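Warik Refurbished Desktop Tower, Barebones (No Processor)

Item no. 199-W
Condition: used, tested before stripping
Supplied by: Semham Parts and Systems

The Warik barebones tower is sold to repair shops, training benches and buyers who already own a compatible processor. It consists of the case, power supply, motherboard and internal cabling. The processor, heat sink and hard drives are removed before sale. Memory is not part of the listed price and can be ordered separately under item 181.

Layout

The case has a black outer shell over a light gray steel chassis. One side panel comes off for access, and most work is easiest with the tower on its side and the open face up. The power supply sits in the upper corner next to a metal drive cage. A second drive bay is lower in the case. Both positions use blue plastic release parts, so the points meant to be handled are easy to find.
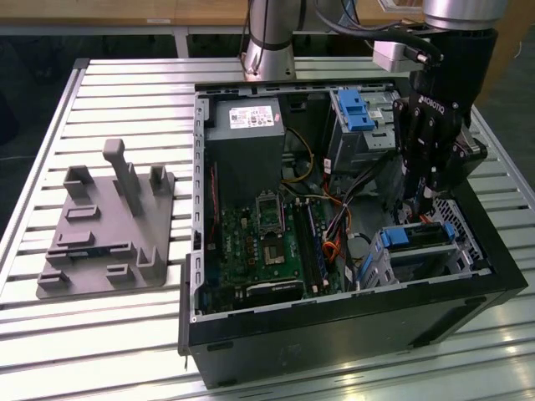
The CPU socket has a metal retention frame and lever. Close the lever before the board is moved or shipped, and keep fingers and tools off the contacts. Memory slots are beside the socket. Expansion cards go in along the edge of the board. The power supply leads are bundled and run down toward the lower drive bay — check that none of them is trapped before refitting the side panel.

Preparation before sale

Each unit is powered on with a shop processor, run through the board's self-test and then stripped. Dust is blown out of the ventilation grille and the supply. Scratches on the outer shell are not repaired. Labels from the original maker are left in place.

Handling

Disconnect the power cord and wait 2 minutes before opening the case. Wear a grounded wrist strap. Pull connectors by the housing, never by the wires.

Ordering

Single units ship in a Haslam double-wall carton with foam end caps. Pallet orders are quoted on request. Stock at the September count was 1000 units; current availability is confirmed with each quote.

Technical questions: Felicja Chmielewska
Trade accounts and returns: Yvonne Bellamy

Page last revised December 18, 2018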